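How to Sort a Mixed Bin of Toy Blocks Without Losing a Weekend

Every house with a child in it eventually has The Bin. Ours was a 15-gallon tote that began as three respectable block sets and ended as a sort of geological record, with a layer of cracker dust marking the toddler years. I put off sorting it until January, when it was too cold to pretend I had something to do in the yard.

You will need a big bedsheet, some shallow trays, a roll of masking tape, a marker, and low expectations.

Step one: dump it all on the sheet. The sheet matters. When you give up for the night, and you will, you gather the corners and the whole mess goes back in the tote in one lump. I skipped this the first time and spent a week walking to the bathroom like a man crossing a river on stones.

Step two: pull out everything that isn't a block. In my case that was two sock puppets, a spoon we had accused the dishwasher of eating, and over 24 crayons in various stages of grief. Put these in a grocery bag and deal with them later, by which I mean never.

Step three: sort by shape. Do not sort by color. I know it looks nicer. I know the people with the lovely shelves do it. But a kid building a tower wants a long piece and doesn't much care if it's coral or green, and digging for one long piece in a heap of forty other red things is how fights start. Go with tall blocks, flat pieces, and what I call hooks, meaning anything L-shaped or with a bite taken out of it.

Step four: use one shallow tray per shape. Deep containers are just smaller Bins. You want something with low sides and a rim wide enough to grab, where a single layer covers the floor and you can see what you've got. Plastic you can see light through is a bonus, as you can tell from across the room whether anyone put the pieces back. 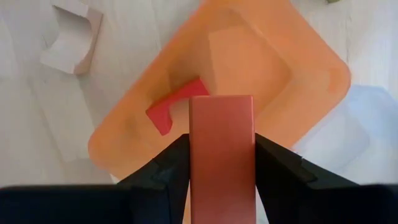
Tall block in coral, red hook in the orange tray.

Start each tray with one piece, the most obvious example of its kind you can find. That's your sample. After that, when you pick something up, you compare it to the sample and either it matches or it goes back on the sheet. This sounds fussy and saves you from the late-night slide in standards, where by ten o'clock a wheel is somehow a flat piece.

Step five: make a maybe pile, and put a limit on it. Mine is one cereal bowl. When the bowl is full, you stop and make decisions. Half of what's in there will be hooks you were too tired to recognize. The rest belongs to some other toy, likely one you gave away on a Tuesday two years ago, and you may say a few words over it and let it go.

Step six: wash before you put away. Warm water, a drop of dish soap, a mesh bag if you've got one. Spread the blocks on a towel overnight. Leave out anything with a sticker or a battery, unless you were hoping to get rid of it anyway.

Step seven: tape and label. Draw the shape on the tape, don't write the word. My youngest can't read yet and my oldest has chosen not to.

My final tally was 677 blocks, which I counted only to win an argument with my wife, and which lost it for me. The trays now live on the bottom shelf, next to the tote, which I kept. Two blocks are already in it.

3 comments

Cosmin Dinu
We did the shape thing last winter and it has held up, mostly. The bowl limit is new to me. My maybe pile is a drawer. A full size drawer.

blockmom131
Disagree on color!! My twins will ONLY build in one color at a time so sorting by shape would be a disaster here. Do love the drawing on the tape idea though, stealing that

Pete
What do you do about pieces that are both long and hooked? Asking because I have been holding one for ten minutes.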